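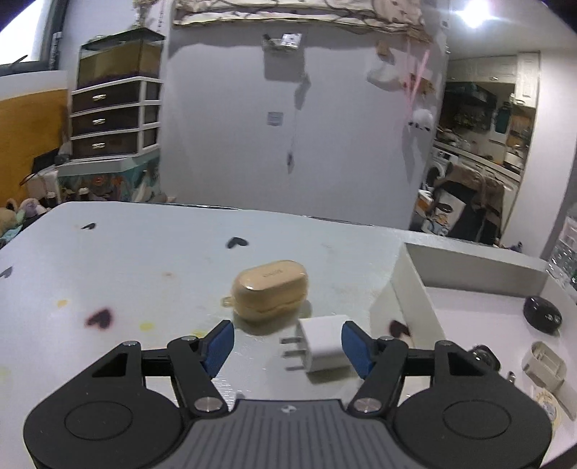 ## 3. Collecting the demonstrations

I should say early on that this part of the project took far longer than either of us had planned for. The robotics club at Kavside had agreed to let second-years run their own study as long as it used the hand-held gripper and ended in something written down, and Bianka Szűcs and I (Cormac Brophy, the one who kept the notebook) thought we'd have the recordings finished in a fortnight. We started on June 15, 2023 and were still at it well into July.

### 3.1 The task

The task is tidying a table. Small household things are lying about, there is an open tray to one side, and the person with the gripper picks up one thing at a time and puts it in the tray. That's the whole task! We chose it over the peg-and-hole job that last year's group did (Garwood, as they called their project) mainly because we wanted clutter, and pegs in holes are about as uncluttered as it gets.

Figure 1 gives a fair idea of the kind of table we mean. The white power adapter is between the two blue pads, the right pad already overlaps one side of it, and the earbud case is sitting directly behind. The white tray is over on the right with a few things in it. What I like about this view is how awkward it is: the adapter and the case are close enough together that you have to decide how far forward to reach, and the adapter has three metal prongs poking out to the left, so closing the pads straight across brings one of them up against metal and the other against the body of the block.

We argued quite a bit over whether the tabletop should be plain. Bianka wanted a blank sheet laid down first. I wanted to leave the tables as they were, dark hearts, yellow spots and all, because a policy that falls over when it meets a patterned table isn't much use in a home. We left them as they were. I still think this was right, though it did cost us later on (see Section 5, where the policy gets rather too interested in shadows).

### 3.2 How we recorded

Each recording covers one object, from the moment the gripper starts to move until the object is let go over the tray. We made 89 recordings and kept 43. That sounds like a terrible rate, and it was, but most of what we threw out came from the first few days, when we hadn't yet agreed on what counted as a finished drop. Bianka was letting go high up and I was practically placing things with tweezers. Once we'd settled on one rule (lower it past the top of the tray wall, then open) nearly everything was usable.

Objects fell into 5 groups by shape: blocks, rounded cases, flat things, rings and hollow pieces, and "other", which we meant to split up and never did. Adapters went in with the blocks. We did wonder if the prongs earned them a group of their own, and a reviewer might well say so.

For testing we set aside 20 table layouts that didn't appear in the kept recordings. Neither of us looked at them again until the policy, which we named Kinska, had been trained. Scoring was pass or fail, with no half marks for nudging an object towards the tray, however pleased we were to see it.

### 3.3 Things we'd change

The starting pose of the gripper should have been fixed. We let it drift from one recording to the next, and I can now tell from the opening second which of us was holding it, so I'd guess the policy can too.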